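Posted by Gus Villanueva, August
Print this entry | E-mail this entry

Up at ten past six with the best of intentions and a headache. The plan was to do the whole of the back room before it got hot, and I want it written down somewhere that I did get up, because by eleven I was sitting on the stairs eating toast and reading the instructions for a kettle we threw out two years ago.

The back room has been the place where things go. You know the sort of room. Jussara calls it the airport, because everything in it is either about to leave or has just arrived and doesn't know which exit to take. She came back from Assunção's with the car full again at the weekend (he's clearing out the shop, or says he is, he's been saying it since before I had grey hair) and for days the only way to the window was sideways with your arms up.

So, the table. I started with the table as it's the biggest thing and once it's clear you can at least pretend the rest is in hand. Off came the post, the two jumpers, the bag of bags, the Fudon catalogue Jussara swears she's going to order curtain hooks from, and a jar with nothing in it but the smell of cloves. I wiped the whole top down with vinegar and water, and then did it again because the first go only moved the dust into stripes. It's a good table, that. We had it from Waldemar Czarnecka when he moved to the flat with the lift, and he wanted 60 for it, and I gave him 62 by mistake as I'd miscounted the coins, and he has never let me forget that he owes me a coffee. He has never bought me the coffee either.

Opened the window next, the tilting one on the right. It sticks for me and opens for everyone else. I love that frosted glass, I know Jussara would have it out tomorrow and put clear in, but the light through it in the morning is so soft and even, and I don't have to look at next door's bins. We had that argument again over breakfast, in a friendly way. She said a window is for looking out of. I said a window is for letting light in. We both had more toast.

Then came the putting back, the part I like and am not very good at. My rule was only things that deserve to be there! The sunflowers deserve it. Yes, they're artificial, and yes, Oana Costache made a face when she saw them, but they've got five great big yellow heads and they've never once dropped a petal in the butter. I put them in the back corner by the wall. The dried twiggy thing went along the back as well, and I'm fonder of that than I let on. It's gone a lovely reddish brown, like strong tea, and it throws a shadow that I could happily look at instead of working. I don't even know what it is. Wellington says it's one thing and Oana says it's another and they've both been very sure about it. 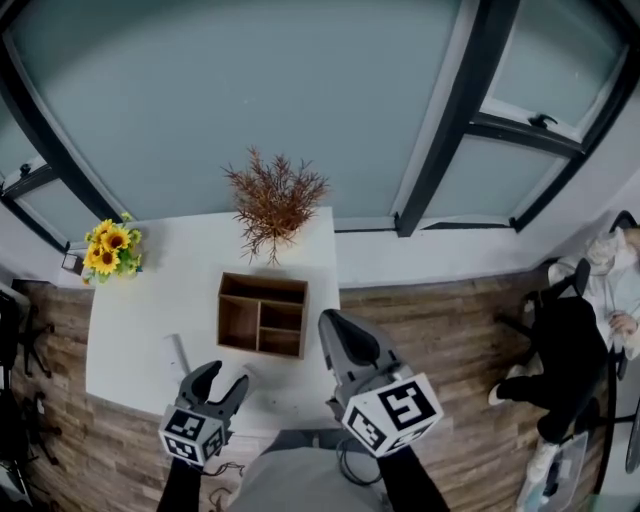

4 minute read

The brown wooden box is the star of the whole business, though. It was at the bottom of one of Assunção's crates, under a pile of old Hornari order books, and I nearly sent it straight back to him with the rest. Three compartments: a big one on the left and then two littler ones one above the other on the right, all lovely pale wood on the inside. I've been wanting something like it for ages for the desk end of my life, by which I mean scissors, tape, stamps, the good pencils, the bad pencils that I won't throw away. Jussara thinks it should go in the kitchen for tea and sugar packets. I can see her point but I found it, so I've got first say until Sunday lunch at the very least, or whenever she next goes in there with a box of teabags and a determined look.

For now it's staying empty. I tried it with the pencils lying down and they slid about, and I tried it with them standing up in the big slot and they all leaned over like people waiting for a bus. What it wants, I think, is a jar inside it, or a bit of card to divide the big side in two. I had a go with the flap from a cereal packet but I'd cut it too short, and then I'd cut the other one too short as well, and after that there was no more cereal packet.

Swept the floor twice. It doesn't show the dirt much, with all those browns and greys in it, and that's a blessing on a normal day and a curse when you're trying to feel you've got somewhere. Found under the radiator in the hall (I'd got carried away and kept sweeping): one earring, a Flindel loyalty card with 9 stamps on it when you need 10 for the free loaf, and a walnut. I was so pleased about the card I rang Wellington. He says they stopped doing the cards in the spring. I'm going to try it anyway.

Jussara came in about four with a cup of tea for me and stood in the doorway for a good while without saying a thing. Then she said "you can see the table," and I said yes, and she said "well," and went off to water the beans. From her that's practically a parade.

Still to do: the shelf in the hall, Assunção's crates (ring him first, he'll want the order books), a longer bit of card for the box, oil for the window. Supper was eggs and the last of the potatoes. My back hurts. I'm going up to bed with the kettle instructions, I never got to the end of the part about limescale.

Back to top | Contact Gus | All entries © Gus Villanueva, please ask before copying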